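Notes > Automation > Household

Packing is still the hard chore

Posted 2024-06-15 | 14 comments | 70 shares

I spend my working days on pick-and-place cells. The one I look after at the Bridarov plant moves 3000 molded caps per shift, and it stops when a cap arrives upside down. That colors my view of the question I get at family dinners, which is when a machine will tidy the kids' room.

The shop-floor answer is easy to give. If the part is rigid, the part is known and the fixture holds it to a fraction of a millimeter, the job was solved years ago. Our cell has a Lurkanberg feeder in front of it that does most of the thinking. Take the feeder away and the arm is an expensive paperweight. Last July we tried running it from a loose tote for a week, with a Wodis vision package on loan. Out of 958 attempts it logged, the failures were nearly all double picks and caps lying against the tote wall. Those are small, hard, identical parts. A bedroom floor has none.

So the test I would set for a household robot is a school bag and the stuff that goes into it. 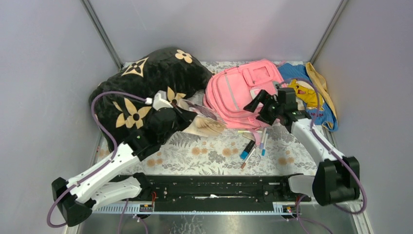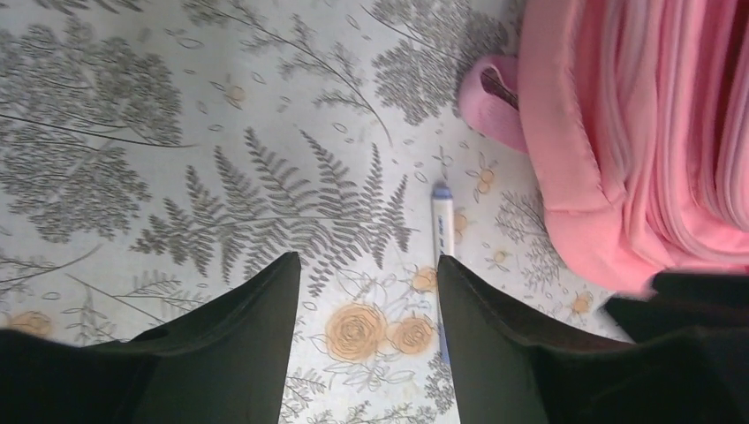 Soft goods are where my trade has the least to offer. A cap has one shape. A bag has as many shapes as there are ways to drop it, and the opening, the only feature that matters for packing, may be underneath or folded shut. The pink backpack is lying tilted on the cloth with a strap trailing out among the pens, and a strap like that is a hazard for any planner that treats the bag as a box. Close a gripper on webbing by mistake and the whole bag comes along. The pens themselves are closer to what I know: rigid, slim, graspable across the barrel if the approach angle is right. The floral cloth would worry me more. On our line the belt is plain green because we chose it to be, and I would not hand a printed leaf pattern to the vision package we had on loan.

Then there is clear film. A transparent pouch gives a depth camera very little to work with and gives a color camera mostly highlights. At the plant we gave up and put a matte label on anything bagged. At home there is no one to apply the label.

Two arms help, and I think they are the minimum. Holding a bag open with one hand while loading with the other is a basic move, and a single arm can only do it with a stand or a hook. The cost is coordination. Each arm is now an obstacle for the other, and contact forces travel through the fabric between them in ways I would not care to model.

My current estimates, for whoever is keeping score:

Sorting rigid items on a table: close, if slow is acceptable.
Folding towels: fine in a demo, poor as an appliance.
Packing a bag that was dropped any which way: not yet.

I owe a separate post on grip force, with the numbers from the Duda fingers we fitted in the spring. The short version is that softer pads fixed the marking problem and made cycle time worse.

Filed under: Robotics, Shop Floor, Home Chores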